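Home | Workshop notes | Kit list | About

Cables, pads and a fresh set of marker blocks

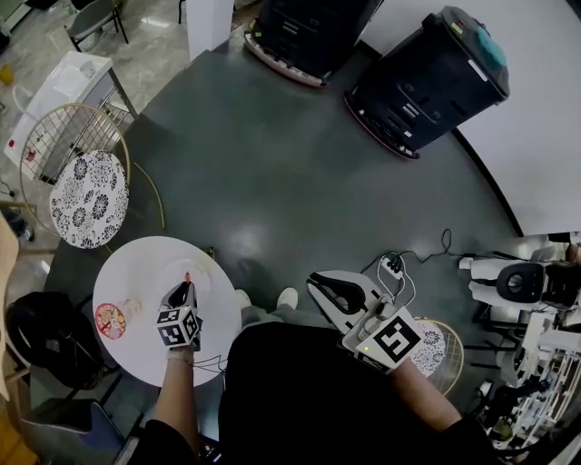
I've been promising a post on how I look after the hand-held grippers at Trerell, and since I spent most of 15th July doing exactly that, you're getting it now while I still remember what I did! We have a pair on the go at the round table, and they get far more knocks than the arm does (the arm just sits there at the side looking expensive). The first job is always the markers. Both grippers carry those black-and-white pattern blocks, and if a face is scuffed or a corner has started to peel, the tracking gets jumpy and you can waste a whole afternoon blaming the software. I wipe every face with a barely damp cloth, dry it, and run a fingernail along the edges. Anything that lifts gets reprinted on matt paper. Glossy looks lovely and is useless under our ceiling lights, ask me how I know.

Then the pads. I order mine from Pradeo and they're meant to be good for 1,000 closes, though I've had a set go well past that and another set go shiny at 259. The log said 3,260 closes on the last pair when I took them off, and I'm a bit ashamed of that one. Peel slowly, get all the old glue off, press the new pad down and leave it overnight if you can bear to. I usually can't.

Cables are my real bugbear. The lead wants a proper loop of slack before it reaches the table, otherwise every reach tugs at the connector, and a tired connector doesn't fail nicely, it drops out for half a second and comes back as if nothing happened. I tug-test mine at the plug end with the logging on and watch for gaps. We had 191 in one morning back in the spring! New lead, problem gone. I also keep the power strip up on the table where I can reach the plugs, which my knees are very grateful for.

Last thing is the zero. Close both jaws fully, check the reading, open them, check again, then do the same with a clear plastic cup between them. A cup is brilliant for this, as it creaks long before it cracks, so you can hear when the closing force is set too high. If the numbers wander I go back and look at the jaw screws before touching any settings. The Warkov manual has you recalibrate first, and I did it their way for months and got nowhere.

In August I'm hoping to try the Esposito quick-release mounts, so the marker blocks can come off for cleaning without losing their position. Will report back if they're any good.

7 comments | 12 shares

We use cookies to remember your preferences. Accept | Manage settings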